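The Joy of the Unpacking Table

There is a woman in Jellholm who loves packaging trash. She would like me to say "packaging," full stop, and she corrected me twice on the stairs before we even got to the table. But I had come to talk about the part after the box is open, when the new thing has been lifted out and everybody is looking at it, and the surface it came out on is covered in stuff. That's her part. She has been doing it for the shared workshops at Rultia for long enough that people now bring her things in their coat pockets: odd clips, nice bits of foam, a cardboard corner with an especially good fold.

Her official job is receiving. Deliveries come up, she signs, she opens, she checks the contents against the slip, and then she clears. "The clearing was never in the job description," she told me. "I asked for it to be put in. I think they thought I was joking, but it's on the sheet now, look, it says 'clearing.'" It does say that. She has it taped inside a cupboard door.

I asked where she starts.

"With the box! Always with the box. People get the thing out and shove the box on the floor and then it's full of junk in five minutes and you can't see what's in there. I leave the box up on the table, open, and I take things out of it one at a time and I don't put anything back in. If something is still down in the bottom I want to know about it. The number of times there's a cable down there! Or a second cable."

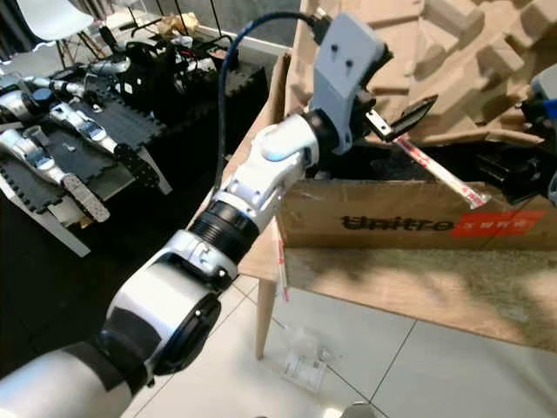

Cardboard box and tan molded-pulp insert, with a thin white packet printed in red across the top.

She is a great fan of molded pulp, and I have to say I went home one too. It's the egg-carton material, pressed into steps and hollows to fit whatever is shipped in it, and she can talk about it for a very long time. She likes that it's stiff enough to stand up on its own and that you can tear it with your hands. She likes the felted side and the smooth side. At Wustby, where she worked before, everything arrived in white foam, and she spent her afternoons picking little beads of it out of her sweater.

"You can't get rid of foam," she said. "You think you've swept it up and then it's in your tea. Pulp stays where you put it. And it's beautiful, I think. Somebody had to work out every one of those bumps so that a corner would sit there and a plug would sit there. I've kept trays where I couldn't tell you what came in them anymore, I just like the shapes."

How many has she kept? She wouldn't say. There is a shelf. There is also, I learned, a second shelf, and some trays that went home with her to start seeds in. (Peppers did well. The basil sulked.)

The small stuff is where she gets really excited, though. Long skinny packets, twist ties, bags inside bags, the papers that get unfolded once and never fold the same way again. I had assumed this would be the boring bit, and I said so, and she practically pulled me over to the table.

"No, no, this is the good bit. The big cardboard sorts itself, anybody can see what it is. But a table of little things, you have to look at every one. Is that film or is it a bag? Is it paper, or is it paper with a plastic face on it? You get it between your fingers and it tells you. Plastic squeaks. Paper goes soft if you keep folding it. The shiny wrappers, you scrunch them and let go, and if they open up again they're going in the bin with the film."

She sorts into five piles, and she is strict about the order. Booklets and slips come off first and go flat under something heavy, and she is very firm that a booklet isn't trash until somebody has read it. After that come clear bottles and stiff plastic, then soft bags and film, then anything that held food, and the cardboard last of all, torn down to a size that will lie flat in the crate.

"If you do the cardboard first you feel fantastic for a minute because the table looks so much better. Then you find there was a slip stuck to the underside of a flap, and it's got the serial number on it, and now you're on your knees in the recycling. I did that once on a Sunday with a torch in my teeth." 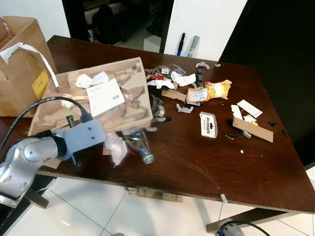 What she can't stand is sweeping. She has seen people put a forearm down at one end of a table and push the whole lot off the other end into a sack, and she told me about it in the voice other people keep for car accidents. "Quick, yes, very quick. And then where are the feet? There are always little feet. Or the cap for something, or the spacer that looks like a scrap and is in fact the only one they sent you. We had a lamp from Iturra that wobbled for a whole winter over one gray plastic piece the size of my thumbnail."

So loose plastic pieces get their own dish, an old pie tin, and they stay in it for a month. If no one has come looking by then, out they go. She showed me the tin. I found a knob in it that I would have sworn was important, and she said that everyone says that about the knob.

Does she mind other people's snack wrappers getting mixed in with it all? I was thinking of my own desk when I asked.

"I don't mind at all! People eat when they unpack. They're excited, it's like a birthday. I'd only ask that they finish the packet. A half full one is a nuisance, it gets crumbs in the film, and film with crumbs in it can't go with the clean film. Tissues I mind a bit. Tissues I pick up with a bag over my hand."

She does the food-and-tissue round separately and then wipes down, first dry and then with a damp cloth, going with the grain if it's a wooden table. A glossy top shows every smear, she says, so that one gets the dry cloth again at the end. A pale one hides smears but collects gray dust along the edge, and you have to get down level with it and look sideways toward a window. We did this together, both of us crouching with our chins at table height. There was dust. She was thrilled.

I wanted to know what it all adds up to. She keeps a notebook, naturally, and the last full year came to around 2000 boxes through the door, 900 of them small enough to carry under one arm. The small ones are worse. A big box has one big thing in it and a couple of trays. A small box will have a bag in a bag in a sleeve, with a sticker holding the sleeve shut, and the sticker won't come off in one piece.

Stickers, tape and labels she mostly leaves on the cardboard, having asked the people who collect it and been told that a bit is fine. She was a little disappointed by that answer. She'd bought a scraper.

Before I left she let me clear a table by myself while she stood behind me with her hands in her apron pocket, making small noises. I put a booklet with the cardboard. I misjudged a wrapper. I was slow. But there's a stretch in the middle of it where your eye starts going ahead of your hand, where you see the next bit of film before you've put down the last one, and the wood begins to come through in patches, and I completely understood why she'd asked for it to be added to the sheet.

"You've missed one," she said, and pointed with her foot. It had rolled under the table. She says there is always one under the table, and that she checks the floor before lunch and again when she locks up, and that the best find so far was a brand-new set of hex keys still in its paper sleeve, behind the radiator, which she gave back.

I have a flat parcel at home that I've been saving for the weekend. I've already put out a pie tin.

Workshop Notes, Jellholm | Contact the editors | All text copyright the authors | Back to top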